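Sound Before Picture: How a Small Screening Series Rebuilt Its Hall

The Wondwood opened its fall season on a Tuesday at 7:30 p.m. with the lights still on. Programmer Aroha Gilchrist wanted the audience to hear the room before they watched anything in it, so the first item on the bill was two minutes of recorded street noise from the port, played through the new left and right speakers with no image on the screen.

The hall seats 300 and was built for public meetings. It has a flat floor, a shallow stage and a plaster ceiling that sends speech back to the middle rows a fraction of a second late. 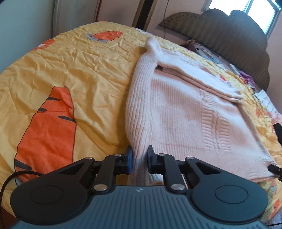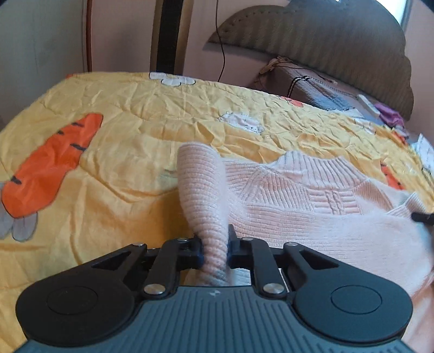 Film series that use shared halls tend to spend their first money on a projector. Gilchrist spent hers on absorption. Panels of mineral wool, faced with plain cloth, now cover the rear wall from shoulder height to the ceiling line. A second set hangs from the side walls on rails and can be taken down when the hall is needed for dances or chamber music, both of which sound better with the plaster exposed.

The work was planned by Thanasis Mitsotakis-Vlachou, a sound engineer who spent most of his career on location recording. He measured the hall empty and again with 40 people seated in the front half. The difference was larger than he expected. Bodies and coats absorb high frequencies well, but they do little for the low end, and a half-full house had clear treble over a bass that took too long to die away.

"You can treat for the full house or the bad night," he said. "We treated for the bad night. A full house takes care of itself."

The low end was handled with deep traps in the two rear corners, built into what had been coat closets. The doors were removed and replaced with open slats. From the aisle they look like ventilation covers.

Dialogue was the harder problem. The series shows a good deal of older Greek work, much of it with post-synchronized speech recorded in small studios and mixed for loud neighborhood theaters. On modern equipment these tracks sound thin. The usual fix is to raise the volume, and in the Wondwood that used to wake up the ceiling. The center speaker has now been lowered and tilted toward the back third of the floor, which keeps most of its output off the plaster.

The test case was Garkanis, a black-and-white drama directed by Achilleas Stergiou and set almost entirely in a ferry office. Its print has an optical track with steady hiss and one reel that runs quieter than the rest. Projectionist Myrto Stefanou marks the changeover by ear and adjusts the level by hand. She does not use a preset – the drop is gradual, and a fixed correction would be audible as a step.

The rest of the season mixes restored features with new shorts. Zirport, a 51-minute documentary on an unfinished airfield, is mixed close to silence for long stretches and will be run with the hall's ventilation switched off. Panagiotis Triantafyllou will introduce it and take questions afterward, with a microphone passed through the rows.

Papadakis, a family comedy, closes the program. The side panels come down the next morning for a string quartet.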